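# Morell Studios opens its doors, mostly

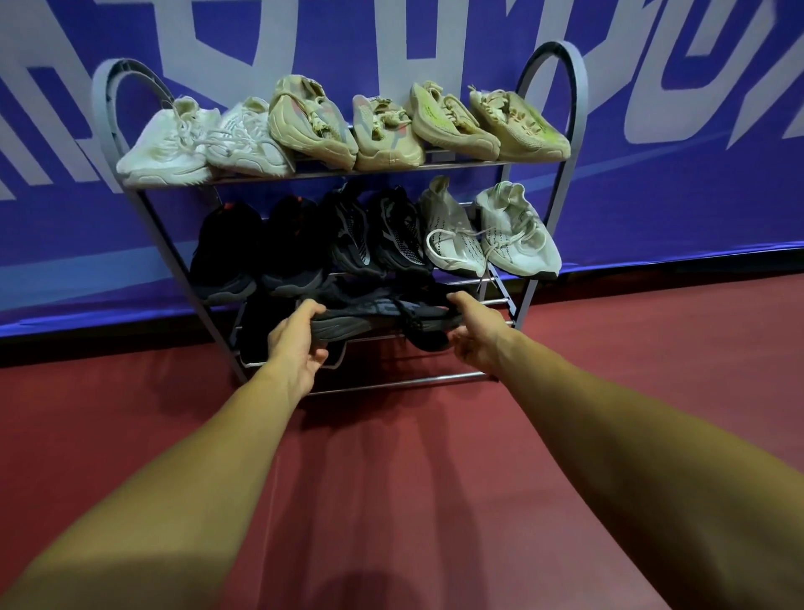
*Dark sneakers and a metal shoe rack at Morell Studios.*

Morell, the company behind the daytime talk show "The Virk Hour," let 129 people into its building in January. The invitation promised a frank look at how the show handles on-air remarks that upset viewers. I went in with low hopes and a notebook.

Khurram Pirzada, who runs standards, told us every complaint is read by a person. I asked how many had led to an apology on air last season. Two, he said, out of a total he didn't have with him.

We then got 47 minutes in the control room, where Asif Talpur showed us the delay button. It can hold back a guest's words. It apparently can't be used on the hosts, whose contracts "cover that separately." He wouldn't say how.

The question session was down for 2 p.m. and started late. Three of us asked about the host's joke about immigrant cab drivers. We were told it had been "addressed internally." Coffee was good. The gift bag had a Virk mug and a form asking how much more I trust the show now.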